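The toy burger and the clear stands

I wrote in spring that I would say more about the play food, and then came the moving of the shelves, and I forgot. Two readers reminded me, so now I do it properly.

The set was bought second-hand at the market hall in Uditz, in a biscuit tin, without instructions. I wanted first only the bread for my little shop corner. But the burger pieces were in much better condition than the bread, so the corner changed its plan and became a snack bar. It is called Skulness, after the ferry harbour where I ate too many burgers one summer.

What I like is that each piece has its own character. The lettuce is ruffled all the way round and it is wider than everything else, so the green always comes out at the sides. The tomato has small seed pockets pressed into it. The top of the bun has sesame seeds, and I admit I have checked with my fingernail that they do not come off.

The problem was always the storage. In the tin, the cheese slices slipped under the patties and one had to turn everything out to find them. Then I ordered clear acrylic holders from Otard. I paid 20 for them with the postage, and I think it was a fair price. Now the slices stand upright like plates in a rack, and it is possible to see at once which piece is which.

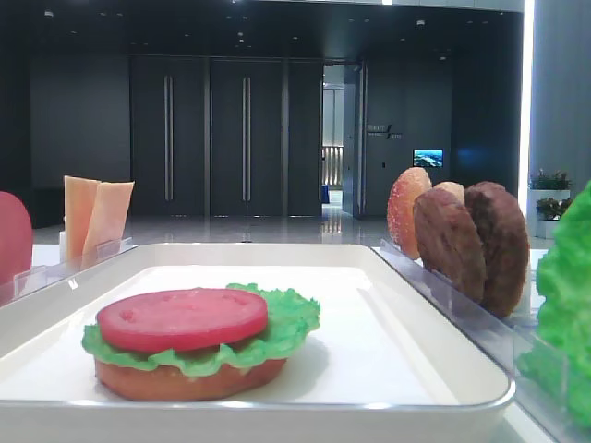
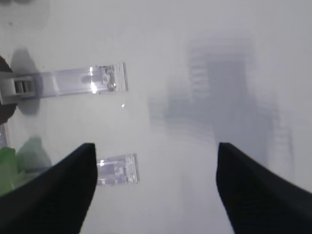
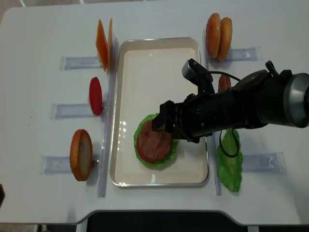 The first picture has bun, lettuce and tomato on the white tray; in the last one the patty lies directly on the lettuce.

About the order of the layers I have received more letters than about any other subject on this blog. My own rule is bottom bun, lettuce, tomato, patty, cheese, top. A reader from Gondal wrote that the lettuce must go above the meat, otherwise it becomes warm and sad. With a toy this is no danger, but I understand the feeling. In my house we build it in both ways and also in some ways which I would not serve to a guest.

One small advice about cleaning: lukewarm water and a soft brush for the food, and for the acrylic only a cotton cloth. I used kitchen paper on my first holder and it has fine scratches now, which one notices every time when the lamp is on.

I still look for chips that fit in size. Those I found were so big that one chip was as long as the whole bun. If somebody knows a good set, please write to me under this post. I can pay the postage, and I have a spare lettuce to exchange.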